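Grenine Ice Hockey Club - people wanted for next season

Jun 22, 2018

Right, quick one before everyone vanishes for the summer. We've got gaps to fill and the ice is back sooner than you think. Paid and unpaid, read to the end please, the bit about the clock is at the bottom.

**Equipment manager (part time, paid)**

Timothée Marchal is off to France after five seasons, so we need someone on the bench for the senior team. Home games plus most away trips. Skate sharpening, sticks, laundry, loading the van, unloading the van. You'll get your own key to the kit room and a say in what we order. We pay 700 a month from September to the end of the season, travel and food on top for away games.

You need:

- a driving licence, and to be happy with a long wheelbase van in snow
- to be able to sharpen skates, or willing to learn fast over the summer (Timothée will show you, he's here until mid August)
- most evenings free
- a thick skin between periods

Sewing is handy. Not essential. Numbers come off shirts all the time and the firm we use takes over a week to turn anything round.

**Under-12s assistant coaches x 2**

Malsha Bandara stays on as head coach and wants two people alongside her, one of them happy to work with the goalies. Early ice I'm afraid, first session is on at 7 and you want to be there before the kids are. Unpaid, but we cover your course fees and the background check, and you get a free slot at the adult skate.

You don't need to have played at any level. You do need to be steady on skates and okay with parents. Malsha would sooner have someone patient than someone quick. 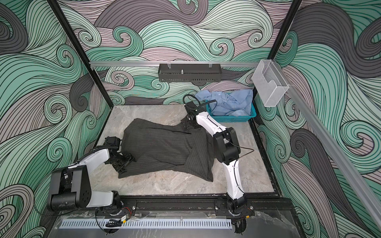

Same goes for the under-14s if anyone fancies moving up later in the year, Martti Toivonen may want help from November when the tournament games start. Tell us if that suits you better and we'll pass your name on.

**Game night crew**

Doors, programmes, penalty box, goal judge, music. The derby against Garketti drew 1,042 last winter and we had one person on the main door, which was daft. Never again.

You get in free, a hot meal and a club jacket. Pick your games, you dont have to do all of them. Over 16s only for the penalty box.

**Scoreboard and clock**

Iida Hakala has run it by herself and would like to see a game from the stand once in a while. Training given - it's one evening at the rink and then a couple of pre-season friendlies with her sat next to you. Good eyes, calm hands, no shouting at the ref from the desk. That last one matters, the league do write to us about it.

**How to apply**

For the equipment job, a short letter and a phone number for somebody you've worked for. For everything else just a few lines saying who you are, which role, and wich evenings you can't do. Leave it at the rink office in an envelope marked for Impi Ruotsalainen, or ring the office and ask for her. Mornings are best.

Equipment manager applications by the end of July. The rest stay open until they're filled. Interviews for the paid job are at the rink, bring skates if you've got them.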